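Skanix Paper Bucket, large, with lid
Item 594

The Skanix bucket is our most sold container for take-away. It is made from strong board with a thin inside coating, so the fat from chicken or fried potatoes does not come through during the way home. The rim is rolled and keeps its shape when the lid is pressed on it.

Delivered flat in the carton are only the lids. The buckets come stacked one in the other, 12 pieces in a sleeve, and you can separate them with one hand if you keep the sleeve standing and not lying. Please store them dry and away from the oven.

Printing: without print, or with your own motif in one color. For own print we need your drawing as a vector file, and the minimum order is 765 pieces. Brown and dark green give the best result on the cream board.
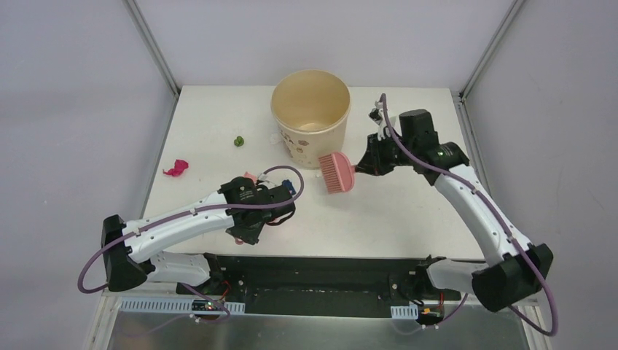 Covadonga Toledo wrote to us that the lid sits very well, but with hot soup she prefers the Etix cup, and she would like to have a smaller bucket for children's portions. We can say that a smaller size is planned for September.

Suitable for: fried food, popcorn, salad, bread rolls.
Not suitable for: microwave, freezer, liquids for more than one hour.

Price per sleeve: 29.00, lids are ordered separately. The lids from Goicoechea also fit, but not the old Birnelton ones with the double edge.

For samples please write to Erasto Magesa in our sales office and tell him which lid you use now. Samples are free, you pay only the postage.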